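Feler: planner and segmenter for two-arm cutlery sorting

Version notes last touched 3/29/21

Hello, and thanks for stopping by! Feler is the bit of software I wrote to make two small arms sort cutlery on a worktop without bashing into each other. It also comes with the recordings I used to tune it, so this file is half README and half data card. I've tried to keep it readable, but it grew a section at a time and you can probably see the joins.

What's in the repo

feler/plan has the motion planner for both arms.
feler/see has the segmenter that finds handles, bowls and tines.
feler/replay is a viewer for stepping through a recording with the planner's guesses drawn over the top.
data/ has 1595 recordings, split by task.
configs/ has one file per worktop. Copy the one called travberg.yaml and edit it, please don't start from an empty file (I did once, and spent a whole evening chasing a missing minus sign).

Each recording has three camera streams lined up in time, joint positions for both arms, gripper opening, and a short text label such as "straighten the row" or "pick up the spoon by the handle". Two of the streams come from the wrists and one looks on from outside. Joint positions are logged at 100 readings a second and the pictures come in a good deal slower, so the loader matches each picture to the nearest reading. If you'd prefer it to blend between readings, set blend: true.
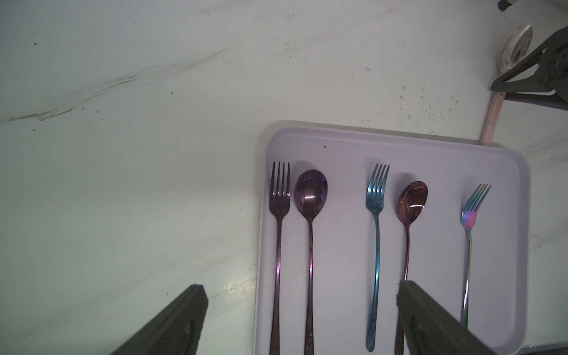

Shiny things are the reason the segmenter exists at all. My first go used plain colour matching, which was fine for matt handles and hopeless for anything with a rainbow finish, as the colour it thinks it has found slides along the metal when the wrist moves. So the current version leans on outline and length first, and only looks at colour to break a tie. It's slower! But it stopped telling me that one fork was three forks, and I'll take that trade any day.

Glints still cause bother. A bright spot in the bowl of a spoon can come back as a hole, and then the planner believes it can see the tray through it. There's a fill step for this in see/glint.py, switched on by default. Turn it off if you're working with slotted spoons or you'll get the opposite problem.

Running it

Install with the usual pip install -e . from the top folder, then run feler check. That reads your config, nudges each joint a tiny amount and tells you if anything is back to front. Do this with your hand near the stop switch. After that, feler replay data/row/154 opens a nice calm recording to start with, and you can scrub back and forth to see where the planner changes its mind.

For live use it's feler run --task row. The planner gives each arm its own patch of the worktop plus a shared strip in the middle, and only one arm may hold the strip at a time. The other one waits just outside. I know there are cleverer ways of doing this (Assefa, the planner I borrowed the collision shapes from, has a lovely one), but mine is easy to debug when it goes wrong, and it does go wrong.

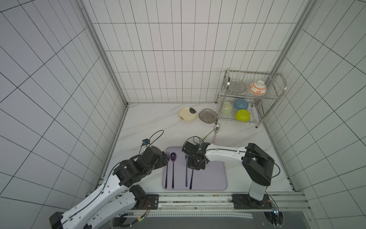 The waiting rule took me most of February. Early on, both arms would politely give way to each other for ever, so I added a small random delay and a preference for whichever arm already has something in its grip. That second part did far more good than the first. If you see both arms dithering, look at strip_owner in the log before you touch anything else, and check the two clocks agree.

The gripper settings are a bit fiddly too. Thin handles need a narrow closing target, and if you leave it at the plate setting the fingers will stop well short. There are 12 presets in configs/grip, named after shapes and not after objects, so try "thin rod" before you write your own.

Dishes and the rack are treated as fixed obstacles in the row task. The planner makes a simple box round each one and keeps clear. Those boxes are generous, so an arm may take a daft-looking detour round a plate that it could easily have passed over. Lower box_margin a little at a time if that annoys you. 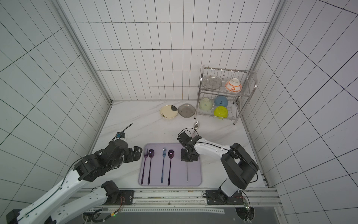 Can I use Feler with only one arm?

Set arms: right (or left) in your config and the shared strip is dropped, so the single arm gets the whole worktop. The two-arm recordings will still load in the viewer, with the unused arm drawn in grey.

Known problems

See-through plates are found late or not at all, so put them in the config by hand.
The viewer eats memory on long recordings. Over 100 seconds and it gets sluggish.
Cleltameck gripper drivers work on Linux only for now.
Labels were typed by me, quite often at night, so there are spelling mistakes. Fixes very welcome!

Licence and thanks

Code is MIT, recordings are CC BY 4.0. If you use either, a link back to the repo is plenty. Bug reports go in the tracker, and please attach your config and the last page of the log.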